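From: Benedikt Reinholz
To: Honimier home education list
Subject: Re: Narration with a child who will not narrate

On the Honimier list, shortly before 9 pm, the Damham group wrote:

> We have been doing oral narration since the autumn with our two,
> aged seven and ten. The older one is fine. The younger one listens,
> clearly follows, and then says "I don't know" when asked to tell it
> back. If I ask him direct questions he can answer nearly all of them.
> My questions are these:
>
> 1. Is seven too early to insist?
> 2. Should I drop narration and use comprehension questions until he
> is ready?
> 3. How long should the passages be? We have been reading a whole
> chapter at a time.
> 4. Does it matter that his sister always goes first?
>
> I have read the threads from March and could not find anything on
> the third point that gave actual lengths.

I will take these out of order, as the answer to 3 affects the others.

On 3. A whole chapter is too much for most children of seven who are new to this. The books we use with that age run to something like 2,000 words a chapter, sometimes more, and that is a lot to hold in order after one hearing. I kept a log for two years with my own three, noting the length of each reading and whether the telling-back came without prompting. With my youngest at seven, passages of 200 words gave a narration nearly every time. At 340 words it was still reliable if the passage was a story with one line of events. At 500 it depended on the book. Fables and Bible stories held up, natural history did not. These are figures for one child and should be treated as such, but they are actual lengths, and you asked for those.

The way I find the length is to count one typical page and multiply. The retellings we used (the Gerlach edition, small print, no pictures to speak of) come to about 220 words on a page, so one page was our unit for the first term. I marked the stopping places in pencil the evening before. Stopping places should fall at the end of an episode. If the episode runs over the unit, let it run over. A child asked to stop in the middle of an event will try to guess the end of it, and you will then be correcting a guess.

It does not follow that you must read less in total. You can read the chapter in four parts, with a narration after the first and the third only, and simply carry on through the rest. Two short narrations in a sitting were our maximum at that age.

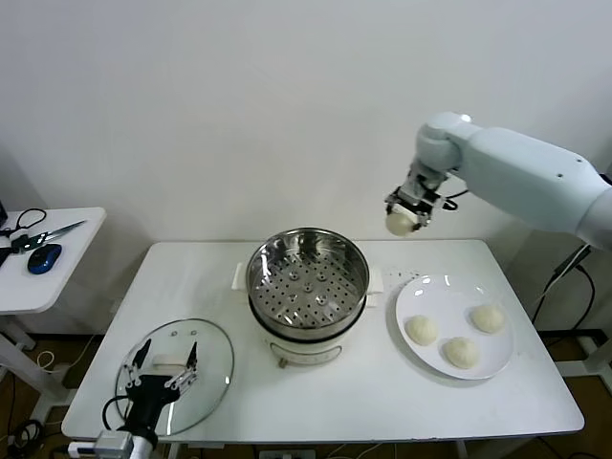
On 2. I would not replace narration with questions. The two ask for different work. A question supplies the order and most of the vocabulary, and the child has only to fill a gap. In narration he must decide what comes first, what matters and what word to use for it. Your son can evidently do the first kind, so his attention and memory are in order. What he lacks is practice in the second, and he will not get it from the first. What you can do is let him practise on material that is not a book. Set something in front of him, give him a minute to look, have him turn his back and tell you what was there. Kitchen things do well for this. A glass lid, a steamer and a plate of buns laid in a row are enough, and they have an order built in, left to right, which is the part he finds hard. If he gets the three in order, ask for more about one of them. He might say that the steamer basket has small round holes in the floor of it, or that there is a dark band between the basket and the white base. Do not ask "what colour was the base?", as that turns it back into a question and answer exercise. Say "tell me more about that one" and wait.

The waiting is the difficult part for the adult. I timed myself once and found that I was breaking in after four seconds. When I made myself count to fifteen in my head, my middle child began to speak at nine or ten on most days. I would try this before changing anything else.

After two weeks or so of objects, move to a very short fable, read once. Then lengthen by small steps. If a step fails twice, go back to the previous length for a few days. There is no need to announce any of this to him.

On 1. No, seven is not too early. Mason puts the start at six, and before that leaves the child to tell things when he wishes to. But I think "insist" needs some care. I would insist that he attends to one reading and that he makes an attempt. I would not insist on a quantity. One sentence is a narration. If the sentence is "the fox went away hungry", he has given you the end of the story and you can say "yes" and close the book. In my log the one-sentence period lasted eleven weeks with my eldest and hardly existed with the other two, so I would not draw conclusions from the length of it.

Things I would avoid, having done all of them:

Reading the passage again when he says "I don't know". He then learns that the first reading does not count. It is better to let that one go and read a shorter one next day.

Correcting during the telling. Names can be put right afterwards. We write the proper names on a slate before the reading begins and leave them in view throughout, which removes most of the hesitation over foreign names in particular.

Asking him to narrate to a visitor or a grandparent before he is willing to do it for you.

Summarising the passage for him before you start. A sentence to recall where you left off last time is useful. A sentence to say what is about to happen takes away his reason to listen.

On 4. Yes, I think it matters a good deal, and it may be the larger part of the trouble. If a fluent ten-year-old has just told the whole thing, there is nothing left for him to tell, and "I don't know" is a fair reply. There are two arrangements that worked for us. One is to have the younger begin and the older take over when he stops, at whatever point that is. The older then has the harder job of joining on neatly, and it does her good. The other is to give them separate books altogether for the narrated readings, and keep the shared reading aloud free of narration. We used the second for history and the first for everything else. If your ten-year-old is ready to write some of her narrations, she can go off and do that while he does his aloud, and the question of who goes first does not arise.

I would not swap to younger first without telling her beforehand. Mine took it as a punishment.

One further point, which you did not ask about. You say he "clearly follows". It is worth checking how you know. If it is from his answers to questions, see above. If it is from his play, then he is narrating already. My youngest said almost nothing at the table and then acted out the whole of the wolf and the crane under it, with voices, an hour later. I began to count that in the log, marked with a P, and over the following term the P entries went down as the spoken ones went up. Drawing can be counted in the same way, provided he tells you a little about the drawing when it is finished.

The log itself is nothing elaborate. It has columns for book, length in words, narrated or not, prompted or not, and a space for remarks. It takes a minute a day. I found I needed it mainly to correct my own impressions, as after a bad morning I tended to believe that nothing had worked for weeks, and the columns said otherwise. I can send a blank sheet to anyone who wants one – write to me off list, as attachments are still being stripped here.

To the person who asked in the same thread about the Gikari readers: we have only the first two volumes. The episodes in volume one are short and could be used whole at seven. Volume two is uneven, with several that run over four pages, and I would pencil in stopping places before using it. I have not seen the third.

Regards,
Benedikt Reinholz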